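Dye bench notebook, September
Entry 14, natural indigo vat, second attempt

Started 8:40. The old vat was left covered since the last entry and the surface had gone flat blue with no bronze skin on it. Liquid underneath dull green going to blue. Strip of filter paper came out blue straight away, so no reduction to speak of. I decided to set up a new one and keep the old liquor for topping up later.

Recipe is the fructose and lime one from the Galtbridge sheet, scaled down. Indigo 2 parts, lime 4, fructose 6. The sheet gives parts by weight, and last time I misread it as spoons, so that attempt tells us very little. Please disregard the shade cards from entry 12 except as a record of what a weak vat does to wool.

Indigo is the Stirnon powder, the tub with the torn label. Ground it with warm water and a handful of glass marbles in a jar, shaking on and off until 9:15. There were still a few specks on the side of the jar. Tin-yau Tse says to leave it overnight if there is time, and there wasn't.
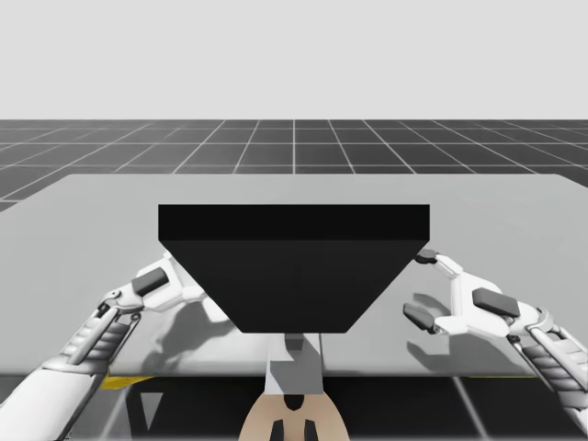

Page last changed in September, 4:52 pm (two small corrections to the rinse notes)

9:20. Fructose dissolved in hot water in the steel pot, then the indigo paste, then the lime a little at a time. Stirred slowly along the wall of the pot to keep air out. Color went from navy to a muddy olive within a few minutes. Smell slightly sweet, nothing sour.

9:50. First coppery patches on the surface. Stirred again and lid on.

10:30. Liquid under the surface is clear amber-brown. Good flower in the middle, dark blue bubbles. Sediment still settling. pH strip reads high, between two colors on the chart, and I'm not going to pretend to more than that. The meter needs a new probe and I have asked for one.

Temperature at 10:30 was 48 C by the glass thermometer. It dropped faster than I wanted because the pot was sitting on the stone end of the bench. Moved it onto a folded towel.

Samples for this run:
A, cotton plain weave, scoured with soda ash
B, same cotton, not scoured
C, linen, scoured
D, the Aliyu wool, soaked only

All soaked in plain water before dipping. I cut 300 mm strips so that each one can be dipped to different depths and the whole ladder ends up on one piece. Stitch marks at one end: one stitch for A, two for B and so on. Pen washed off last time.

11:05. First dips, two minutes each, then out in the air until no green was left. A and C even. B patchy, with pale spots where the size is still in the cloth, as expected. D took up color very fast and I would cut the time by half for wool. Also lime is hard on wool, and the hand of it was already a bit harsh after the second dip.

12:20. Third dips. Flower thinner, liquid starting to look green around the edge. Stopped for lunch and let it rest with the lid on.
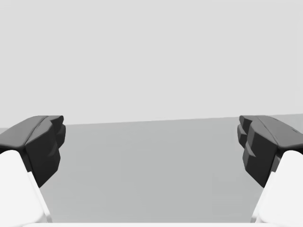 1:45. Added a spoon of fructose and warmed the pot gently. Back to amber by 2:10. This is the part I got wrong in the last vat — I kept adding lime when it was short of sugar. If the liquid is green and the pH is still high, try fructose and heat first and leave it alone for a while.

2:15. Fourth dips on A and C. Fifth on A only. The fifth step is hard to tell from the fourth by eye while wet, so judge it when dry.

Rinse: cold water until clear, then a weak vinegar bath, then cold water again. B shed a lot of blue in the first rinse. A and C shed very little. D got a longer vinegar bath and feels a little better for it. Everything is hanging on the rack by the window with the clips at the stitched end.

To do:
Rub test on all four, dry and damp, with white cotton.
Ask at Donon whether the finer linen is back in stock.
Label the old vat before somebody pours it out.
New probe for the pH meter.
Repeat D with one-minute dips in a fresh, cooler vat.

Vat left covered at 3:30, stirred once, towel around the pot.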